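Course materials > Office Practice > Unit 6 > Handout: Paper on the Desk

Unit 6: Sorting Stationery, and Whether It Pays

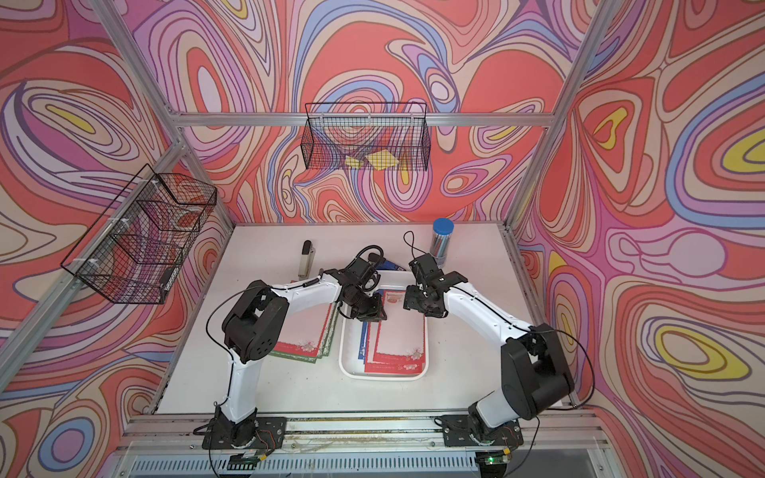 Most office manuals open this subject with a promise. Sort your paper by type, give each type a tray, and you'll get your mornings back. I've taught the unit long enough to doubt it, and I'd like you to doubt it too before you spend anyone's money on trays.

Start with the claim you'll meet most often, from the Zevorano workbook: a sorted desk saves 900 minutes a year per clerk. Ask how they got it. The workbook doesn't say who was timed, or whether the minutes spent sorting were taken off the total. Until somebody shows me that, I treat the number as decoration.

What a tray does

A tray holds paper flat and gives it an edge to square up against. That's all. It won't decide what belongs in it. The white tray in the photo has bordered sheets with red edges and cream centers, and the edges of blue sheets show along the left side of the stack. Is that one category or two? If the rule is "letter paper," fine. If the rule is "by color," somebody has to lift the pile to get at the blue. Another fanned stack, red and green borders this time, lies directly on the table to the left. Write down the rule you'd use for all of it, in one sentence. Most first attempts fall apart at the blue.

Wall baskets

The Janness method wants everything possible off the table and up on the wall. I'm not convinced. Wire mesh is good for slips you need to see and bad for anything that curls. Two yellow paper pieces in a basket on the back wall are easy enough to find. Put forty in there and you have a pile again, only higher up. Hang a second basket when the first is overfull, and be ready to take it down if it goes unused.

Small tools

Stapler: a stapler stood on its end takes less table and falls over more. Try both ways for a week.

Clear containers with lids: worth the money, in my view. You can see how full they are without opening them.

For the seminar

Read Gisela Escobar's chapter on desk audits, the first half only. She surveyed 1,821 desks and is careful about what she couldn't measure. Compare her with the Sriwong pamphlet, which isn't careful at all. Bring one page on a claim you don't believe and what evidence would change your mind.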